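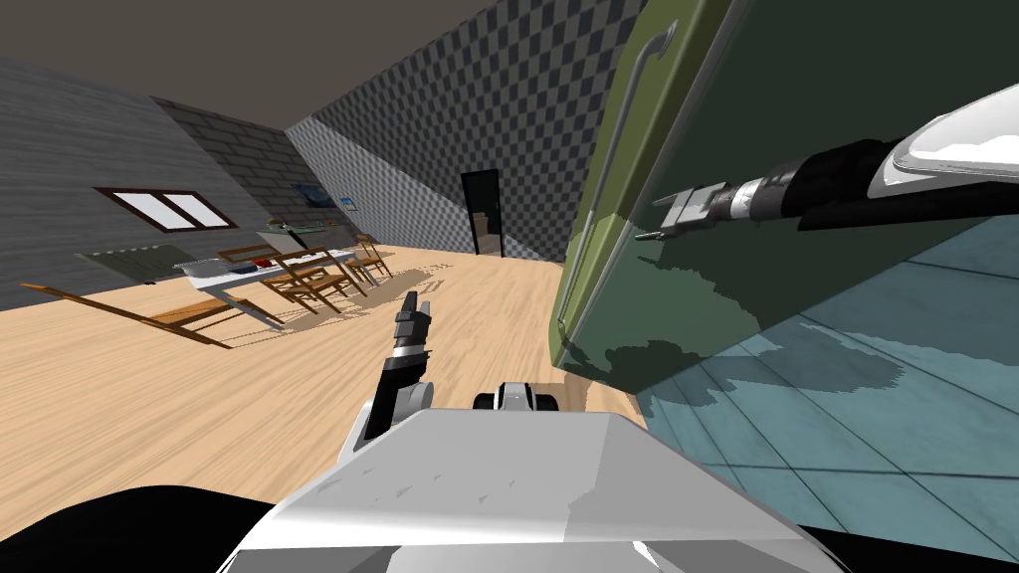
**Refrigerator door opening with a two-arm mobile robot in simulation**
Project report, Robotics Laboratory II, Guzmán Institute
Group members: Milagros Llanos, Borislav Shehu, Wálter Quispe
Supervisor: Vlastimil Beneš
Submitted 11/07/2020

## 1. Task

The robot starts at a random pose in a furnished room and has to open the refrigerator door with its right arm. The left arm is not used for the pull. It is held in a fixed posture so that it does not hit the door or the dining furniture while the base moves. An episode counts as a success if the door passes the angle threshold set in the course handout and the base has not touched anything.

The group was given the room model and the robot model. Everything between the camera input and the joint commands was ours to write.

## 2. Setup

All runs were made in Grarari, the simulator used in the course. Logging was done with Skustatus, which stores joint states, contact events and the camera streams under one time base. Three camera streams were recorded: one on the robot body and one on each gripper.

The gripper is a parallel type with two flat fingers. It is kept fully open during the approach and closes only after the handle estimate has been stable for several control steps. The handle is thin compared with the opening, which leaves some margin for lateral error but none for error in wrist roll. If the roll is off, one finger lands on the door face and the contact check ends the episode.

## 3. Method

The controller has four states: search, approach, grasp and pull. In the search state the arm holds a raised posture and the base turns in place until the door detector returns a result. The detector was written by Shehu and works on color and on straight edges. It was tuned in August on the body camera only and was later applied to the gripper cameras without changes. 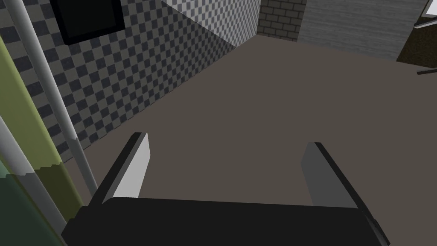
The approach state is the longest part of an episode. The target pose is recomputed at every step from the body camera until the gripper is close to the door. Control then passes to the right gripper camera. The switching distance was set by hand. With a short distance the arm blocks the body camera before the switch, and with a long one the handle is too small in the gripper camera to be measured.

Pulling follows an arc whose radius is the estimated door width. The base and the arm move together during the pull. Llanos first tried a version in which the base stays still, but the arm reached its joint limits before the threshold angle.

## 4. Sources of error

The detector is sensitive to repeated patterns. The checkered walls give a large number of short straight edges, and in strong perspective some of them line up with the direction expected for the handle. A minimum edge length removed most of these. Chair rails were harder to reject, as they are long and thin like the handle.

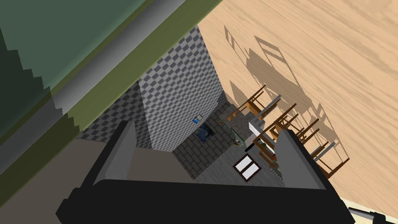
*Figure 1. Right gripper over the room, with the chairs along the edge of the tiled area.*

A second problem is the camera tilt. The gripper cameras turn with the wrist, so vertical edges in the room are rarely vertical in the image. The edge directions are therefore rotated into the base frame before filtering. An early version applied this rotation with the wrong sign for the left gripper. The fault was found by Socorro Ñahui of the Solix group, who used our logging script for her own project.

Shadows on the wooden floor had less effect than expected. They are soft and did not pass the edge threshold at the settings used.

## 5. Results

The final controller was run for 184 episodes. Of these, 79 were successful. In 27 episodes the base or the arm touched furniture and the run was stopped. The remaining failures were split between missed grasps and time-outs in the search state.

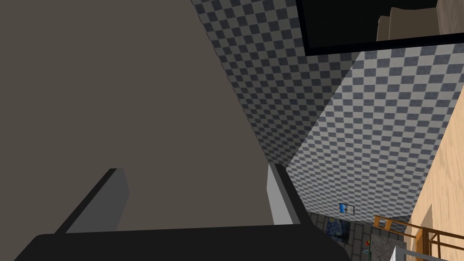

Time-outs happened mostly when the search began with the robot facing the checkered walls. The base turned in the direction of the strongest edge response, which in these cases led it away from the refrigerator. Replacing this rule with a fixed turning direction brought the number of time-outs in a repeat set of 17 start poses down to zero, at the cost of a longer mean search time. The change was made after the main test and is not included in the figures above.

## 6. Open items

- Wrist roll is estimated once per approach. It should be updated after the camera switch.
- The left arm posture was chosen by trial. No collision check was run on it during the pull.
- The detector has no depth input.
- Skustatus drops frames if all three streams are written at full rate. Quispe has a workaround in the `logging` branch, not yet merged.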